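Arm cell 3012, kettle pick task — restart checklist after the grip fault
Inspector: Seo-ah Song. 9th June

1. Emergency stop cuts arm power: PASS. Tested twice.
2. Grip force limit set to 40: PASS on the screen. The screen said 40 when the arm let go of the kettle, too, so I don't put much weight on that.
3. Fault 191 cleared: YES, by Darwish. Cleared isn't explained. Staver calls it "sensor noise" and I'd like to see the noise.
4. Kettle unplugged and empty before any run: PASS, checked by hand.
5. Tabletop: COMMENT. Green marker left on the surface. Wipe it off or tell me what it marks.

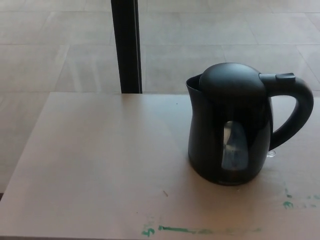
6. Handle grip retested at low speed: NOT DONE. Bataineh wants to go straight to full speed — no.
7. Supplier report received: NO. Promised twice.

Result: HOLD. Power stays locked off until 6 and 7 are signed.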